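Wood Structure and Properties
Handout 4: Reading the grain of flat-sawn boards
Course instructor: Maarten Declercq

Background

Grain figure on a board face depends on how the saw met the growth rings. Quarter-sawn stock shows near-parallel lines. Flat-sawn stock shows wider bands, with arches where the cut runs close to tangent to the rings.

Earlywood forms at the start of the growing season and has large, thin-walled cells. Latewood forms later and is denser. In most softwoods the latewood is the darker band. The contrast between the two depends on species, and a clear finish usually increases it.

Knots

A knot is the base of a branch enclosed by the growing trunk. Fibers in the trunk deflect around it, and the rings on the board face bend to follow. An intergrown (tight) knot was alive when enclosed, so its tissue is continuous with the stem. An encased (loose) knot was dead and is often ringed by bark.

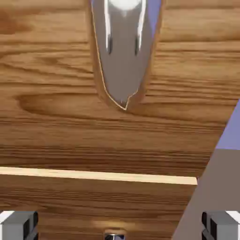

Why does a knot reduce bending strength more than its area suggests?
The fibers around it slope away from the long axis of the board, and wood is much weaker across the grain than along it. The weakened zone therefore extends past the knot itself.

Position matters as well. A knot on the tension edge of a joist costs more strength than the same knot near mid-depth. Grading rules treat edge and center knots separately for this reason.

Lab work for April

Use the Hidthorpe sample set, boards 11 to 44. For each board, record the cut, the knot type and the slope of grain – measured clear of any knot. Slope is written as a ratio, rise over run. Read the Kazlauskienė notes on drying checks before the session. Completed sheets go to Ridwan Majimbun, room 410.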